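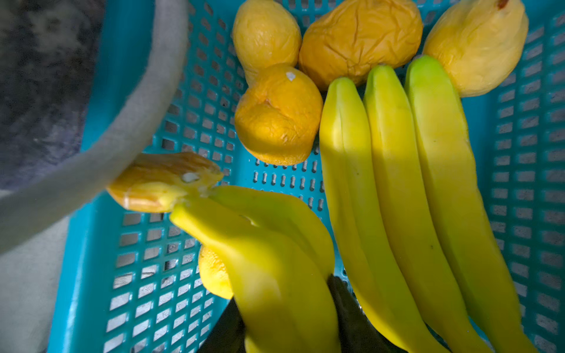
**Two-finger gripper on mixed fruit: Skarnia vs Hartono pads**

**wrist_offset**

Trying to settle on fingers for a bin picking cell before June. The arm and controller are fixed, so this is only about what goes on the end. Candidates:

- Skarnia parallel gripper, rigid fingers, thin rubber face
- the same gripper body with Hartono soft pads screwed on

The test set is artificial fruit in a perforated plastic basket, wrist camera only, no overhead. 941 attempts logged so far across both. The rigid fingers are ahead on anything round. On bananas it's the other way, and the gap is wide enough that I don't think more runs will close it.

The failure I keep getting is two bananas lying together. The planner treats the pair as one object, closes across both, and one of them rolls out on the lift.

**Teguh Wattimena**

What's your opening width at approach? If you go in fully open every time you will straddle the pair whatever pads you fit. Set the approach opening from the segmented width plus a margin and log it with each attempt.

**wrist_offset**

Fully open, yes. The margin was going to be the next thing. I had assumed the mask was the problem.

**kelp_and_torque**

It is the mask. Yellow fruit against yellow fruit, glossy skins, hard light from one side. Your edges are going to be shadows half the time. I would sort the lighting before touching the opening width. We put a diffuser over ours and the merged masks dropped a lot with no change to the model.

**Teguh Wattimena**

Disagree on the order. Lighting won't separate two bananas that are in contact along their length, and you can change the opening in a config file this afternoon. Do the cheap one first.

**kelp_and_torque**

A sheet of tracing paper is also cheap.

**m_bralstead_user**

Has anyone run the Humetti depth camera this close in? The one on our Bralstead arm returns nothing useful below its minimum range, so for the last part of the descent we are on colour alone. The basket makes it worse – the square holes in the walls give you patches of background depth and the plane fit wanders.

**wrist_offset**

Same here with the holes. I crop to the floor polygon and throw the walls away, which costs me anything leaning on the side. Depth is off for the final approach.

**m_bralstead_user**

Then you are comparing pads with a blind last stage. Fine for a ranking, less so for absolute numbers.

**wrist_offset**

A ranking is all I need. Changed the opening this evening and reran the banana subset, 27 attempts per finger type, same lighting:

| Fingers | Double grasps |
|---|---|
| Rigid | 3 |
| Soft pads | 2 |

Both well down on before. Too few to separate the pads on this, but the width setting clearly mattered.

**kelp_and_torque**

Fair enough. Still hang the paper.

**Teguh Wattimena**

Check the pad screws as well. On the Hartono set ours backed out and the faces went out of parallel, and from the log it looked exactly like a calibration drift. Threadlock, the weak sort.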